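Plarurlow – job ticket records from a digital print shop

Readme for version 2 of the data

What is in this package

Plarurlow is a collection of job tickets from the short-run department of Zallside, a printing house which makes booklets, labels, folded leaflets and small cartons. Every ticket describes one job as it went through the digital press: which paper was loaded, which colour profile was chosen, how many sheets were ordered and how many had to be thrown away before the operator accepted the result.

The package holds 1000 tickets. Of these, 671 have a full waste record. The others were written before the operators had a field for waste on the form, so this column is left empty. Please do not read an empty cell as zero.

Files

tickets.csv – one row for each job
stocks.csv – the list of papers and boards, with weight and finish
notes.txt – remarks by the operators, joined to the tickets by ticket number

All files are UTF-8 and the separator is a semicolon. Decimal numbers use a point. In the first version they used a comma, and this made trouble for several people, for which we are sorry.

How the tickets were collected

The operators filled in the form on the terminal beside the press. Tímea Medve exported the records from Trendus, the shop's order system, and took out the customer names, prices and delivery addresses. Erzsébet Fülöp then compared the paper names with the delivery notes and brought the different spellings together. The original spelling is kept in the column stock_as_written.
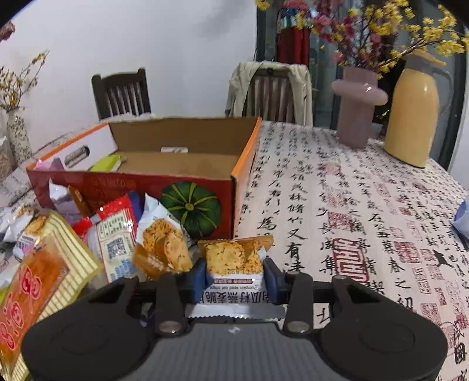

The column job_type has 12 values. It was filled in by hand by Nazma Chowdhury and Noelia Requena, who each worked through the complete list on their own. Where they disagreed, they talked it over and the agreed value was written down. We did not keep the two separate lists, and today we would do this differently.

Known problems

Colour profile names changed in March, when the shop replaced its controller software. Old and new names are both present. The old profile "Vida coated" and the new "Vida C2" have the same settings, but we have not merged them.

Reprints have their own ticket number. If a customer sent a job back, the column reprint_of shows the first ticket. A few operators wrote this only as a remark, so it is worth searching notes.txt for the word "again".

Waste is counted in sheets, also for jobs where several copies share one sheet. To get wasted copies you must multiply by the column n_up.

Run time includes the pauses. A job that stood over lunch looks very slow.

Use

You may use the data for teaching and for research on planning and paper waste. Please do not use it to compare single operators. The operator codes were removed, but in a small department a shift can still point to a person.

Contact

Questions and corrections go to Béla Bakos, who looks after the files. Please give the ticket number when you report a mistake.

Last changed: 21st December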